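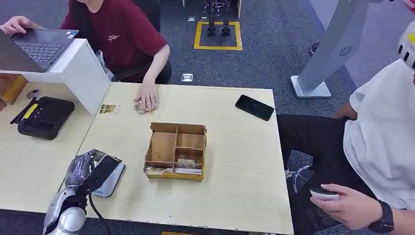

Issue 3608

Product Review: Nudevley Folding Luggage Rack
Reviewed by Abena Dogbe

The Nudevley rack was placed in guest rooms at the Gristau lakeside lodge in January and remained in daily use for three months. It opens with one hand and holds a full suitcase without leaning. The straps showed light wear at the corners.
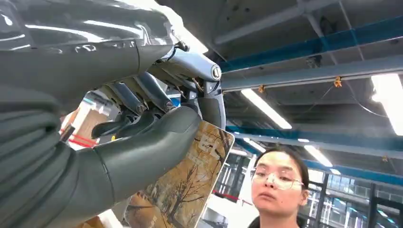

Is the rack suitable for small rooms?
It suits most of them, as it folds flat and fits behind a door or inside a closet.

Housekeeping staff found the frame easy to wipe down. The rubber feet – a weak point on the earlier model – stayed in place on tile and on carpet.
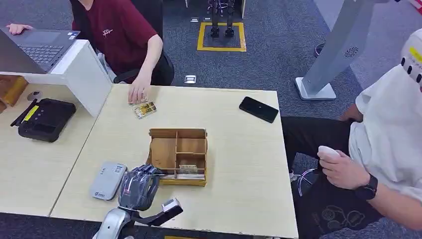

Guest Services Department, Appiah Lodging

The rack is recommended for inns and bed and breakfasts. Properties that receive guests with ski bags should order the wide version,

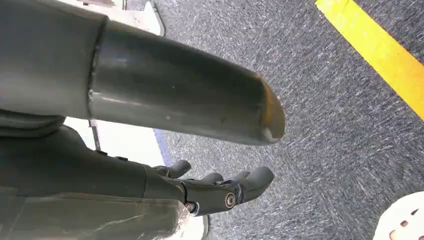

which has a fourth strap and a longer frame. Replacement straps are sold separately under part number 2324.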